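The Pink Box at Clorkdale

My aunt used to say that you could judge a person by how they handled somebody else's parcel, and I thought of her a good deal that winter, when I was given the job of choosing between two grippers in the back room at Clorkdale. One was called the Bistard and the other the Ofori, after the firms that had sent them, and each had arrived with a letter promising great gentleness.

I had a pink gift box to try them on, with a cream ribbon and a bow, and I had spread a cloth with a sunset and pine trees over the bench (it had hung in my old kitchen, and I was fond of it). 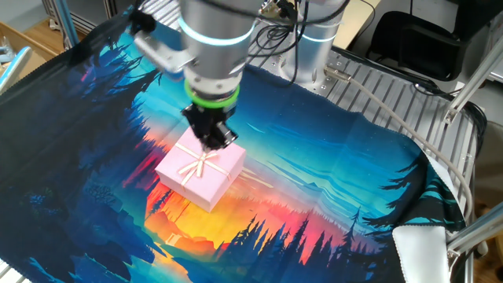

Page last changed: 2022-10-18

The Bistard went first. I had been told to give each of them 55 tries, and by teatime I had stopped thinking of them as tries and begun thinking of them as visits. Down came the arm with its green ring alight, down came the two black fingers, and every time I found I was holding my breath for the bow. I wrote it all up in the Studow notebook, which already held 1,286 lines in somebody else's careful hand, and I am afraid my own lines wandered. "Firm," I put. Then, further down, "a bit too sure of itself." There was no column for that sort of thing, so I wrote it in the margin.

By December the evenings came early and I had got into the way of talking to the arm while I worked — nothing very clever, mostly the weather and what I meant to have for supper.
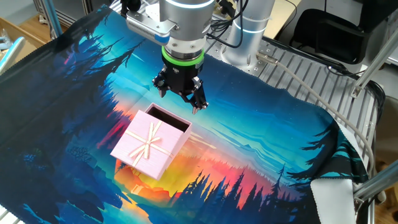

The open box, with the fingers waiting over it.

I began to wonder who the box had been for. It had come to us empty, in a crate of odds and ends, yet somebody had tied that bow with real patience, and I couldn't help imagining a scarf in it, or a pair of gloves, or one of those little glass birds my aunt kept on her windowsill. I told the arm about the birds. It waited, as it always did, until I pressed the key.

When the Ofori's turn came round I was almost sorry, having grown used to the other one. I moved my chair nearer to the screen and watched through the small camera at the wrist, where the bow looked as large as a cabbage and the gold along its edges showed up beautifully.

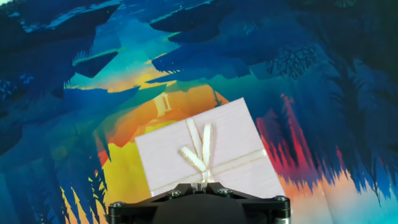
The Letter

I wrote to both firms the same evening. To the Bistard people I said that their gripper was strong and steady, and that I should trust it with a tin of paint. To the Ofori people I said that we would keep theirs, please, and would they kindly send the bill to Clorkdale. Then I put a pair of gloves in the pink box, straightened the ribbon, and took it home on the bus to my aunt's old house, where my sister had the kettle on.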